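4/21/23

Still no purchase order. I've been sitting on the quote from Wurard since February and I keep finding new reasons not to sign it.

For anyone who missed the last post: we take apart returned door hardware and small electronics at Jastadwood, and we want two arms to do the sorting. Coils in one place, boards in another, wire somewhere else. It's dull work, and Sumaiya Gamage, who signs for anything over $3,000, would like it off the people currently doing it. So would I. I just don't believe the spreadsheet yet.

The sales deck has a line that says 85 percent of the cost is the arms and the rest is "accessories." I've bought enough machinery to get nervous around that word. Accessories is where the fingers live. Also the trays, the bins, the table, the cables and the hours somebody spends moving a bin two inches to the left and trying again. Voveck's quote was worse, it just said "tooling TBD" and left the box blank.

What we'd be asking the things to pick up is not friendly, either. Shiny parts, springy parts, and wire, which I'm convinced is the natural enemy of all automation. 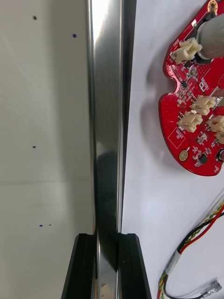
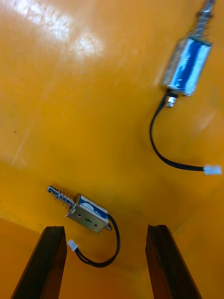
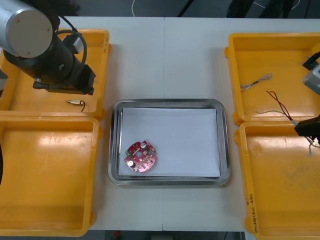
So, the budget. I've stopped working from the vendor's list and started working from the parts, and the lines come out in a different order.

Fingers first. Both quotes include a single set per arm. I asked Wurard whether the same set was meant to handle a metal bar and a crimp terminal and got a very cheerful answer that did not contain a yes. I'm putting down 5 spare sets for the first year. Precious Zwane on the bench thinks that's low.

Bins and trays next. Cheap, you'd think, and they are, until you decide they all have to sit in exactly the same spot every shift. Then you need something to hold them there, and that something gets drawn by an engineer and priced like it.

Then lighting. Neither quote mentions it. We handle a lot of polished metal and I'd like to know what a camera makes of a solenoid plunger under shop lights before I own the camera. Sin, the software package both of them resell, supposedly deals with glare. I've asked for that in writing. I've got a brochure.

Then time, which everyone leaves out. Wurard says almost 6 weeks to get running. I've written down double and I expect to be wrong in the usual direction. During those weeks we pay for the arms and we also pay the people who are still doing the sorting by hand, and that overlap is bigger than any accessory on the list. It isn't in the payback chart at all. The chart starts on the day everything works.

Am I against it? No. I'd lease one arm, give it boards only and leave the loose wire to humans for now. Sumaiya doesn't love that because the discount is on the pair. I told her a discount on two things we can't use yet is still money out the door, and she said to put it in an email, so that's my afternoon.

If you've leased from either of these companies, I'd like to hear what the return terms looked like once you tried to use them.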